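Search this site Search Go

Project Report: Teaching an Arm to Tidy a Desk
Triltiveck Student Projects, Term 2
30 Mar 2020

Background

Our course asked for a robot that does one useful thing. We picked desk tidying, a skill no member of the team could claim. The arm was to stack books and switch on a lamp, and it was to learn both by copying us. We used the Kinemora remote control kit, where a person moves a small leader arm and the big one follows a moment later, like a younger sibling.

We planned 300 demonstrations. Each one was driven by a teammate, saved, and then watched again by a different teammate, who was allowed to throw it out. Feelings were hurt.

Setup

The desk is a white table with a green cloth behind it. The lamp grows out of a round power strip with two buttons on the front, and only the left one has the power symbol. The arm has to learn which is which. So did we. The books are heavy paperbacks, and the one we used most is about self-driving vehicles. It has been pushed around a great deal by a machine that hasn't read it.

We recorded from the head camera and from the wrist cameras together. The head view is good for finding things. The wrist view is good for the last inch, when the head view is mostly guessing. 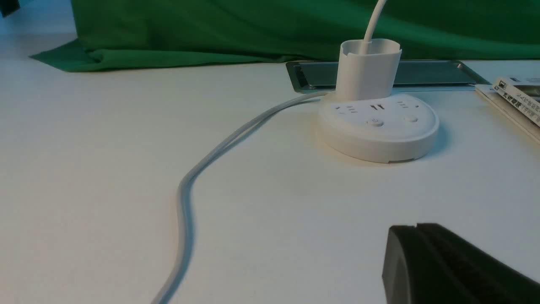
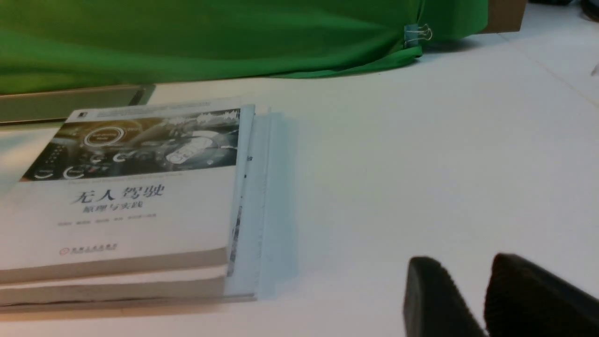 Wrist cameras: the power strip in the first, the book stack in the second.
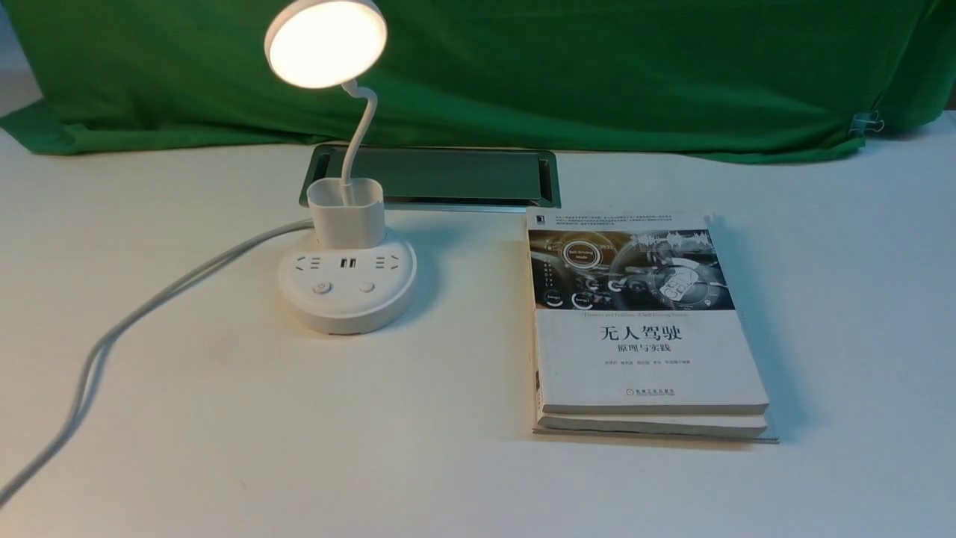 Head camera, with the lamp on and the car book on top.

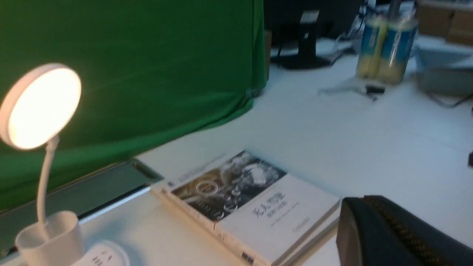
Wrist camera again, lamp and book from the side.

What Went Wrong

1. Driving by feel. The leader arm gives no push back, so new drivers pressed the lamp button as if it owed them money. We lowered the speed limit and made everyone practice on a sponge first.

2. Hesitating. When a driver stopped to think, the arm learned to stop and think too, without the thinking. We trimmed long pauses from the recordings.

3. Style. We had 3 drivers and therefore 3 ways to pick up a book. One approached from the side, one from the corner, and one (the author) from wherever he happened to be. We agreed on the corner. The author is at peace with this.

4. The cord. It moves when the strip moves. We now put it back before every run.

Results

Training ran for 2,000 steps on the lab computer. The button task came out fairly well. Stacking was worse, mostly when the books started out crooked. We would spend the next round on crooked starts and drop half of the neat ones, which were easy to record and taught the arm very little.

The Sitompul team has asked to borrow our recordings. They have been warned about the early ones.

Related reports
Prevonico Gripper Pads: A Wear Test
Folding Towels by Remote Control, Part 2
Sitompul Cart: Notes from October

Contact | Copyright Triltiveck Student Projects | Back to top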